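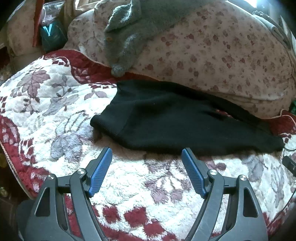

The Blanket Town

Kemgate made blankets for most of a century before it stopped, and it took eleven years to start again. The old mill on the river is now apartments. The new one is a low metal building behind a tire shop on the county road, and if the loading door is up you can hear the looms from the parking lot.

Abimbola Onuoha runs it. She came to Kemgate as a buyer for a department store chain that no longer exists, and she stayed after the chain closed its regional office. "I knew what a blanket cost to make and I knew what people paid for it," she says. "I wanted to see if there was room in the middle."

She named the company Farkas, after the street where she rented her first apartment. It has four looms, all bought used. The oldest was sitting under a tarp in a barn in Brivberg, two hours north, and needed a winter of work before it would hold tension across the full width. The newest came with a manual in a language that no one on the floor could read.

What people want from a blanket has changed

For a long time the standard American bed had the same layers: sheets, a wool or cotton blanket, and a spread on top. Then came the comforter and the duvet, and the blanket moved to the couch. Onuoha remembers store meetings where the blanket shelf got smaller every season.

"It was the thing you gave to guests," she says.

That has been turning around. Older houses get updated heating, bedrooms run warmer, and a thick comforter is too much for half the year. People who share a bed often disagree about the temperature, and separate blankets are an easy fix. Then there is the plush blanket, usually polyester, which is soft right out of the package and can go through an ordinary washing machine.

Farkas doesn't make plush. Onuoha owns several.

"My kids sleep under them," she says. "I'm not going to tell anyone they're wrong to like something soft. It's warm, it's cheap, you wash it and it's fine. Wool does a different job."

Inside the mill

The day starts at 5:30, before the building heats up. Dry air is hard on yarn, and by November the shop runs humidifiers through the shift. A weaver walks the line between two looms, watching for broken ends. When one goes, the loom stops, the weaver ties in a new length by hand, and the machine starts up again. A good knot takes a few seconds and can't be found later.

After weaving, the cloth goes out for washing and brushing. That work is done by Vorkar, a finishing plant across the state line, and it decides most of how a blanket feels. Fresh off the loom the fabric is flat and a little greasy. Finishing shrinks it, thickens it and raises the fibers on both sides. Too little brushing and it scratches. Too much and it sheds all over the bed for a year.

Last year Farkas shipped 3,638 blankets. The first year it shipped 461, and a good share of those went to people in town who had worked at the old mill, or whose parents had. Some came to the loading door to pick theirs up and stayed to look at the looms. One man pointed out a belt that was running loose. He was right, and he now works there on weekday mornings.

Taking care of one

Onuoha gets more mail about washing than about anything else. Her advice is to do less of it. Shake a wool blanket outside, hang it over a railing on a dry day, and spot clean what needs it. Once a year, wash it cold with a mild soap and lay it flat. Keep it out of the dryer.

Plush is easier but has its own rules. Wash it apart from towels, which leave lint in the pile. Skip the fabric softener — it coats the fibers and mats them down over time. Use low heat, and take the blanket out while it's still a little damp at the edges.

For storage she likes a cotton bag or a clean pillowcase on a closet shelf. Plastic bins trap moisture, and she has seen good blankets come out of them smelling like a basement.

The next loom

There is space on the floor for a fifth loom, marked out in yellow tape. Onuoha has looked at two machines and turned both down. One was missing parts. The other was in good shape, but the seller wanted it gone in a week and she had no way to move it.

In the meantime the yellow square holds cartons of yarn, mostly gray and a dark green that sold out last fall. The next batch leaves for the finishing plant at the end of the month.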